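Plunby发布Skivberg儿童过家家厨房修订版 台面、灶面与收纳布局同步调整

2024-12-21 发布

Plunby今日公布Skivberg儿童过家家厨房修订版的结构与配件说明。修订版沿用原有的单面操作布局,灶面、水槽、吸油烟机和微波炉集中在同一侧,使用者站在台面正前方即可完成取放、模拟烹饪、模拟清洗和归位。本次调整涉及台面边缘处理、灶面嵌装方式、挂具位置以及散件的收纳分区,外观配色不变。

修订工作自7月启动,由Plunby结构组与内容组共同承担。结构组负责人Tymofii Pavliuk介绍,原版的用户反馈集中在两个方面:一是锅具放上灶面后容易与后方挂具相碰,二是食材散件在游戏结束后缺少明确去处,常被留在水槽内。修订版的尺寸链因此从灶面后缘开始重新计算,吸油烟机下沿、挂具末端与锅口三者之间的净空作为第一优先项,其余尺寸随之配合。

整体布局

台面为白色,灶面为黑色亮面板,嵌入台面后四周留有均匀的收口。灶面前缘设控制条,条上有红色旋钮图形,与灶面上的加热圈图形使用同一组颜色,便于低龄使用者把“旋钮”和“火”对应起来。水槽位于灶面右侧,深灰色,配灰色龙头。墙面为白色地铁砖纹样,自台面后缘向上延伸至搁板高度。

灶面上方为深灰色梯形吸油烟机,下沿前带安装白色控制面板,面板上有加号键、减号键、旋钮和阶梯状风量图形。吸油烟机下的搁板底部用于悬挂浅色木质锅铲与木勺,铲面开有长孔。右上方浅色木搁板摆放白色微波炉,显示区为01:30字样,右侧为灰色按键区。

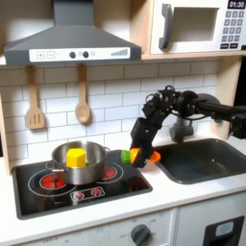

清洁台面时可以用含酒精的湿巾吗?

台面和灶面建议用拧干的软布蘸清水擦拭,有油性污渍时加少量中性洗涤剂,擦后再用干布收一遍。酒精类产品长期使用会使亮面板失去光泽,不在推荐范围内。

锅具与挂具的配合

配套汤锅为不锈钢材质,两侧带耳。双耳结构要求灶面在左右方向留出手指进出的空间,修订版因此把加热圈的图形中心整体前移,锅体落在后排加热圈上时,锅耳仍可从侧面握持。挂具改为前后错位的固定方式,锅铲和木勺自然下垂时不进入锅口上方的取放路径。

Rhys Prendergast负责挂点设计。他说明,挂点的难点在于脱出力的取值:过大时低龄使用者会连同搁板一起拉动,过小时碰撞即落。最终方案将受力方向限定为竖直向上,取下时需先上提、再前移,水平方向的碰撞不会使挂具脱落。Didenko检测所对挂点做了500次取挂循环,试验后挂点未出现裂纹,木质手柄孔口未出现毛刺。

检测所同时记录了挂具在循环过程中的摆动情况。记录显示,摆动主要来自取下前一瞬间的侧向用力,与挂点形状关系不大。结构组据此保留了现有孔径,没有增设限位套。增设限位套的方案曾在样件阶段制作过,装配时间增加,且套管内侧不易擦拭,故未采用。

食材散件

食材散件分为仿形件和几何块两类。仿形件包括胡萝卜等蔬菜,胡萝卜为橙色,带绿色茎叶,中部有一道竖向接缝,分为较短的一段和逐渐收尖的一段。几何块有黄色等颜色,用途不作限定,可以当作奶酪、土豆、黄油,也可以只当作“一块东西”。

内容组的Roksolana Dmytriv认为,几何块的保留有必要。她在书面说明中写道:“仿形件告诉孩子它是什么,几何块要由孩子来说它是什么。两类散件混在同一口锅里使用时,语言描述明显多于只使用仿形件的时候。我们没有为几何块印制名称,说明书中也不给出对应关系。”

配套的金属小碗口沿较薄、碗身圆润,可在水槽与台面之间作中转容器使用。碗底弧度在修订版中未作改动。内容组曾建议改成平底以求稳定,结构组核算后认为平底会增加叠放高度,与抽屉净高冲突。小碗放在盘形槽旁时可能倾斜,属正常现象,不影响盛放散件。
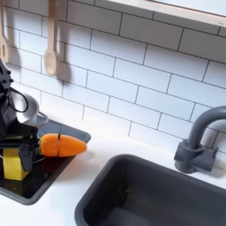
收纳分区与归位顺序

修订版随附一套由Plultell供应的收纳分隔件,安装在台面下方的柜体内。分隔件按“锅、碗、食材、工具”划分区域,分区依据为体积和取用频率,与颜色无关。早期方案曾按颜色分区,试用中出现的问题是同一食材上有多种颜色,例如胡萝卜兼有橙色和绿色,使用者对应放入哪一格看法不一,归位时间反而延长。

推荐的归位顺序如下。

先清空水槽。槽内散件全部取出,逐件擦干后放在台面左侧。槽内不留任何散件过夜,残留水分会使接缝处积灰。

再清空锅和碗。锅内剩余的几何块倒入食材格,锅倒扣晾干后正放入柜。小碗可放入锅内,碗口朝上。

随后收食材。两段式食材先合拢再入格。单独存放的半段容易在下次使用时找不到另一半,客服收到的补件申请中,此类情形所占比例最高。

最后挂工具。锅铲在左,木勺在右,挂好后轻推一次,确认到位。

Yevhen Fedoruk主持了归位流程的试用。试用在6个家庭和幼儿活动室中进行,每处使用同一份说明卡,卡上只有图形,没有文字。他在试用记录中指出,第二步与第三步的先后可以互换,第一步不能后移。水槽一旦留到最后,成人往往已经离开台面,槽内散件便留到第二天。说明卡因此把水槽图形放大,置于左上角。

分隔件可整体抽出,用清水冲洗。抽出时需先取下前挡条,方向为向上。前挡条与分隔件之间没有螺钉,依靠卡扣定位,反复拆装后如出现松动,可向Plunby申请更换前挡条,不必更换整套分隔件。

灶面图形与视觉识别
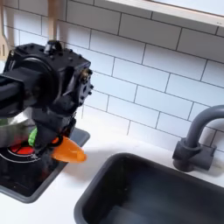 修订版对灶面图形的修改幅度不大,但校样轮次最多。Danylo Prokopenko负责图形部分,他的要求是使用者在俯视、平视和侧视条件下都能判断加热圈的边界。原版只以红色填充表示加热区域,锅具压住一部分后,剩余部分不易看出是圆形的一段。现行图形在红色加热圈外加了一道细白线圈,锅体搁在上面时,白线仍能在黑色亮面上勾出轮廓。白线的宽度经多次打样后确定,过宽会削弱红色的面积感,过细则在室内顶光下消失在反光里。

亮面板会反射顶灯和附近的物件,校样阶段曾考虑改用哑光面板。哑光方案的反光问题较轻,但金属锅底滑动后留下的灰色擦痕更明显,且难以用清水去除。两种样板交由Didenko检测所进行擦拭对比,各擦拭100次,亮面板的外观变化较小,最终予以保留。检测所建议在说明书中增加“移动锅具时应提起,不应拖动”的提示,该提示已写入维护章节。

加热圈不发热,也不与任何电源相连。维护章节中另有一条说明,要求成人在儿童初次使用时讲明玩具灶面与家中真实灶面的区别。Dmytriv表示,内容组不赞成在玩具灶面上印制警示符号,警示符号出现在没有危险的表面上,会降低其在真实灶具上的提示作用。相关内容改由说明书首页承载。

安装与空间要求

整机靠墙摆放,背板与墙面之间应保持贴合。地面不平时,通过底部调节脚找平,找平以水槽底面不积水为准。台面前方应留出一名儿童转身和成人蹲下的空间,右侧不应紧贴门扇。

搁板为承托微波炉和悬挂工具设计,不用于堆放书籍或其他重物。微波炉与搁板之间有定位件,装配时需听到卡合声。龙头根部的固定环在出厂时已预紧,不需再次旋紧,过度旋紧会使水槽边缘起翘。

装配说明按柜体、台面、背板、搁板、吸油烟机的次序编排。若先装吸油烟机再装搁板,挂点将无法从下方压入,需拆回重装。Prendergast提醒,已购买原版的用户不应将修订版搁板单独装到原版背板上,两者孔位不同。

供应与配件

修订版的研制周期为9个月,首批产品经Plultell的仓储网络发出,首发阶段以整套形式供应,不拆售柜体。食材散件、木质锅铲与木勺、小碗和收纳分隔件列入补件目录,可单件申请。汤锅因锅耳与锅体为整体配套,不提供单独的锅耳。

原版用户可申请新版图形说明卡和维护章节的单页版本。原版灶面不提供图形更换服务,灶面板与台面之间为粘接结构,拆卸会损伤收口。原版挂点仍可继续使用,补件供应不受修订版影响。

托育机构采购时,建议将说明卡贴在柜门内侧,高度以儿童视线为准。机构内多人轮流使用的,食材散件每日擦拭,木质工具不浸泡、不暴晒,出现开裂或毛刺时立即停用并申请更换。

关于Plunby

Plunby从事儿童过家家家具及配套散件的设计与生产,产品包括Skivberg厨房系列及其收纳配件。

产品技术咨询由结构组Tymofii Pavliuk负责,说明书与说明卡相关事宜由内容组Roksolana Dmytriv负责,补件申请请通过购买渠道提交,并注明所需部件名称及整机为原版或修订版。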